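My second winter with the sourdough

When I moved to Kemthorpe I knew how to cook perhaps six dishes, and bread was not one of them. In my country we bought it every morning on the corner. Now I bake it myself, and I want to write down what I have learned before I forget it.

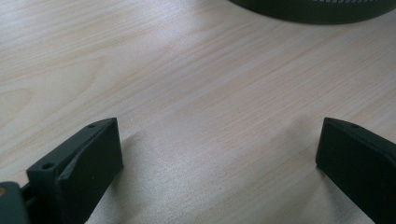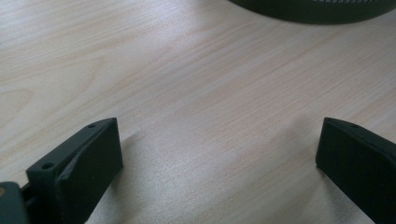 Pale wood grain, with the light lying on it.

Page last changed: Monday, April 11, 2022

The starter I keep in a glass jar on top of the refrigerator. In the first winter I fed it each day and threw much of it away, and this made me feel guilty. Now I feed it 2 times in the week and it lives very well. In February the kitchen was so cold that it stopped making bubbles, and I was sure I had killed it. I wrapped the jar in a wool hat and waited. After three days it smelled again of apples.

My flour comes from the small shop on Vustier Street. They sell a rye they call Solheim, quite dark, and a white one without any name. I mix them, mostly white. With too much rye the dough sticks to everything and my loaf comes out like a brick. My neighbours ate it with soup and were polite.

About water I was wrong for a long time. The recipe I followed asked for 336 grams, and I believed a recipe must be obeyed. But the flour in this country drinks differently from the flour at home, or so it seems to me. I now keep back a little of the water and add it by hand, until the dough feels like an ear lobe. My grandmother used this comparison for noodles and I laughed at her.

The oven is an old Koltari and it is hotter at the back. I turn the loaf after twenty minutes. If I forget, one side is black, and then I cut that side off and make crumbs for the fish.

The salt I still measure exactly. Once I left it out completely, and the bread looked beautiful and tasted of paper.

Several of you have asked me by email for the whole recipe. I will write it properly when I have made the same loaf three times with the same result. Until now my best is two. Next I want to try with caraway seeds, which my family always put in and which I did not like as a child.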